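Broreck Two-Arm Gripper Trial
Progress report to Ivanyshyn, second funding period
January 9, 2019

Where we are

The second period is done and we are on schedule. Both arms are running from the Teltport controller, all of the camera views record together, and the first finger comparison is complete. It has been a fun stretch of work, and the results came out clearer than we dared hope when we wrote the plan!

What we tried

The plan asked for two tasks that pull a gripper in different directions. One is a plug adapter in a wall-mounted power strip, where the fingers have to come in from both sides and close on something small. The other is a plastic bottle, which is light, slick and easy to squash. We ran each task 100 times with the stock Herkach fingers and 100 times with our own printed ones, with the same arms, the same table and the same closing speed throughout.

Work at the bench: the adapter task first, then the bottle from the wrist camera and from the head camera.

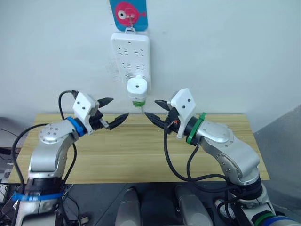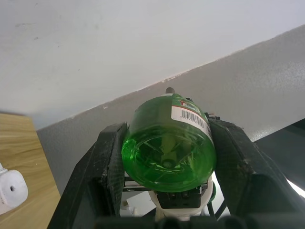
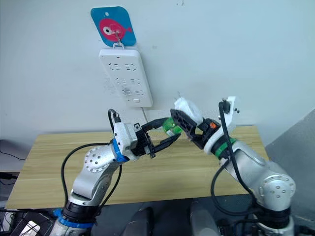 What we learned

The printed fingers won the bottle task easily. They hold with less squeeze, and we saw far fewer bottles turn in the grip. On the adapter the two sets were close, with the stock fingers a little ahead on the first try and the printed ones better at recovering from a poor start. We had expected a bigger gap there, and we would like to know why there isn't one. Our best guess is that the approach angle matters more than the finger surface on such a small target.

The wrist cameras have been the happy surprise of this period. From the head camera, one arm often hides what the other is doing, and the operator ends up guessing. Adding the wrist view cut the average adapter attempt by 30 seconds, and people stopped leaning to one side as if that would help them see around the arm.

Cables are still a nuisance. Twice a loop tugged at a wrist connector and we lost the signal in the middle of a run. Those runs were thrown out and repeated. We now check the slack before every batch, but a proper guide along the forearm would be better.

Spending

We spent $600 less than planned on parts, mostly from printing the fingers in-house. With your agreement, we would put that toward cable guides and a spare wrist camera.

Next period

By the end of March we want to finish a softer pad for the printed fingers, repeat the adapter task from three approach angles, and try handing the bottle from one arm to the other. The handover is the one we are most excited about — it needs both grippers, both wrist views and good timing from the controller. The run logs and finger drawings will be in the shared folder before the next review call.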